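News > Press Releases > Products and Service

Markholm publishes maintenance schedule and finger replacement kit for the Stullow tabletop cell

3 min read

KINDVILLE – Jul 11, 2021 – Markholm today released a revised maintenance schedule for the Stullow, its enclosed tabletop cell for pick-and-place work with small household objects. A replacement kit for the gripper fingers is released with it. Both apply to every Stullow cell delivered to date and replace the service notes issued in March.

The Stullow is a single robot arm over a white work table, with light-colored panels behind and to the side. It carries a two-finger parallel gripper and a small wrist camera that looks down past the fingertips. Customers use the cell to test grasping programs on everyday items such as markers, cups and toy kitchenware.

The earlier notes called for one full service a year. Service records from the Kindville workshop showed that the arm itself needs little attention between annual visits, but that fingers and camera settings drift sooner. The new schedule separates the two. The arm stays on its yearly service, and the gripper and camera are checked by the operator at fixed points.

Under the new schedule, the operator inspects the fingers after every 2000 grip cycles. The check is done with the cell in service mode and the gripper fully open. The operator looks along each finger for cracks, starting at the mounting block and working toward the tip, and then closes the gripper slowly to confirm that the tips meet. If one tip sits ahead of the other, the mounting screws are loosened, the finger is reseated against its block, and the screws are tightened again in turn.

Fingers that show a crack of any length are to be replaced as a pair. Mixing an old finger with a new one is the most common cause of uneven grip reported to the workshop, and the cell's warranty does not cover damage caused by it.

The replacement kit contains 4 fingers, enough for two changes, along with mounting screws and a printed alignment card. The fingers are black and slotted along their length, and they fit the existing mounting blocks. No change to the wiring or the control software is needed. After a change, the operator runs the homing routine once with the table clear and once with objects set out.

The second run is a camera check as much as a gripper check. The table should look evenly lit in the wrist view, and both fingertips should be visible with the gripper open. Markholm recommends using at least two objects of different height and shape, placed well apart, so that a poor focus setting or a tilted camera bracket shows up right away. 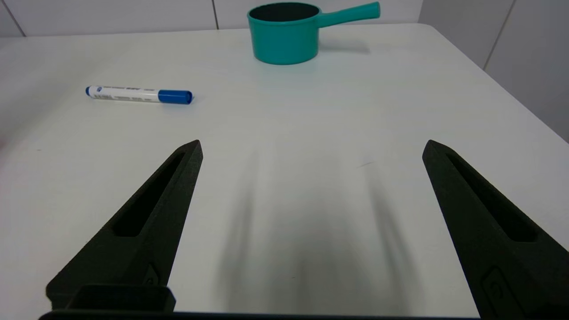
If the fingertips sit higher on one side of the view than the other, the bracket should be squared before any recalibration is started. Recalibrating first will store the error, and the arm will then approach objects off center. Squaring the bracket takes two hex screws and does not require removing the camera.

The schedule also covers the table and panels. The surface is to be wiped with a dry cloth before each calibration and with a mild cleaner once a week. Solvent-based cleaners leave a shine on the matte top that the camera reads as a bright spot – a fault that has led to several service calls. The seams between panels should be checked for gaps when the cell is moved.

The procedures were tested over the spring at Tang, Markholm's training site, on cells that had been in daily use. The full inspection, including both homing runs, is designed to be done by one operator without a service visit.

The finger kit is listed under part number 854 and can be ordered now through the Kindville parts desk. The revised schedule is Service Bulletin 106. Printed copies will be sent with each kit, and customers with a current service agreement will receive the bulletin by email. Cells shipped from this point on will have it in the document pouch inside the control cabinet door.

About Markholm
Markholm builds and services small robot cells for testing and training. Its workshop and parts desk are in Kindville.

Related releases
Stullow control cabinet: fan filter change procedure
Operator training dates at Tang
Updated warranty terms for gripper parts
Markholm parts desk extends phone hours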